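Clivirard Cloth Set – README

Version note: first public copy, Jul 21, 2021. Maintained by Talha Jatoi.

What this is

Clivirard is a set of pictures and short notes on handling household cloths: picking up, holding, folding, laying flat. It covers plain brown and tan cloths of the sort kept in a kitchen drawer. Clothing, bedding and anything with a printed pattern were left for another set (Taresier, not yet released).

There are 2,886 records in the main folder and 742 in the folder called second_pass. The second pass uses the same labels, but the fold names were tidied up in June after we found the first lot used "flap" and "corner" for the same thing.
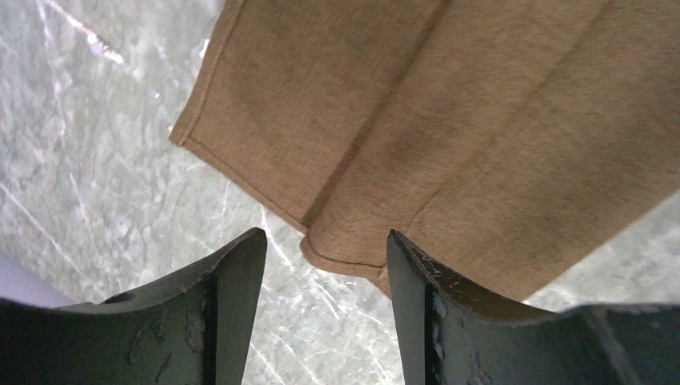
Labels

Each record has 5 fields:

cloth_colour – tan, brown, grey or other. Go by the main colour and ignore shadow. Folds make a tan cloth look darker than it is, and this was the most common labelling mistake.

surface – brushed, woven or unsure. Brushed means a soft, matte face with little visible thread. Woven means you can make out the threads. Use unsure freely.

hem – visible or not visible. A line of stitching near an edge is enough to call it visible. A crease is not.

state – flat, folded, hanging or bunched. A cloth that is hanging with one corner folded over gets both labels, separated by a semicolon.

note – free text, usually blank. Spelling in this field has not been corrected.

How the cloths were handled

Most were lifted by an edge or a corner and let hang before being folded. We didn't iron anything. Creases from storage were left in, so a fold line in a picture doesn't always mean the cloth was being folded at the time.

Cloths went through the wash between batches with no fabric softener. The woven ones shed a bit of lint. Washing dates are in wash_log.txt, apart from the first batch, which was never written down. 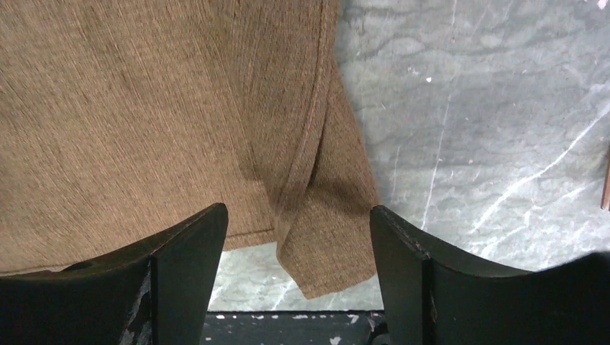
Seams and ridges are harder to label than we expected. A raised line running down a cloth could be a seam or a sharp fold, and in close views the two look much the same. If you can't tell, leave hem as not visible and write "ridge" in the note field. Some 51 records are marked this way. Please keep them in – they are useful for checking how a labeller deals with doubt.

Known problems

The colour balance isn't consistent from one record to the next. Don't use the set to measure dye or fading.

Brushed cloths are better covered than woven ones. We meant to even this out and ran short of time.

Close views often show only part of a cloth, so size can't be worked out from them. Cloth sizes in sizes.csv were taken with a tape measure, hem to hem, and rounded to the nearest centimetre.

Related sets

Naretti covers stacking folded cloths on a shelf. Pană covers wiping. File names don't overlap, so all three can sit in the same directory.

Changes

Corrections go to Talha Jatoi. Give the record number, the field and the value you think it should have. Fixes are listed in changes.txt with the old value kept beside the new one.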